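Gisgate Player Manual
Section 4: Setting up a shared save
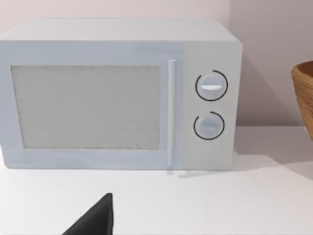
A shared save lets two players continue the same campaign in Gisgate, also when they do not play at the same time. The player who creates the save is the owner. The other player is the guest. Please read the whole section before you start, as some choices cannot be changed later.

Before you begin

Both players need the same version of the game. The version number is in the lower corner of the title menu. You must also have finished the prologue in Girnton, otherwise the option Shared Save stays gray.

Creating the save

1. From the title menu, choose Campaign, then Shared Save.
2. Choose New. The game asks for a name of up to 15 characters. Letters and numbers are allowed, spaces are not.
3. Select the difficulty. It is the same for both players.
4. Choose who keeps the story decisions. With Owner Only, the guest sees the dialogues but cannot answer. With First Answer, the player who answers first decides.
5. Press Confirm. The game shows an invitation code.
6. Send the code to your guest. The code is valid until you close this menu.

Note: If the guest gets the message "Code not found", go back to step 5 and make a new code. Old codes do not work again.

Joining as a guest

1. Choose Campaign, Shared Save, then Join.
2. Type the code and wait for the name of the save to appear.
3. Pick a character. The owner's character is locked.
4. Your character starts at the Khúc ferry with 100 coins and the basic coat. Items from your own campaign are not moved.

Caution: Do not turn off the device while the Rudix wheel is turning in the corner. The game is writing the save, and an interruption can damage it for both players.

Storage chest

The chest in the ferry house is common. Everything you put in it can be taken by the other player – also quest items. It holds up to 3,000 units of weight. When it is full, new items stay in your bag and you see a short message.

Leaving a shared save

The guest can leave at any time from the pause menu. The character is kept, and can be used again with a new code. If the owner deletes the save, it is deleted for both. There is no backup copy.

For playing at the same time, see Section 5.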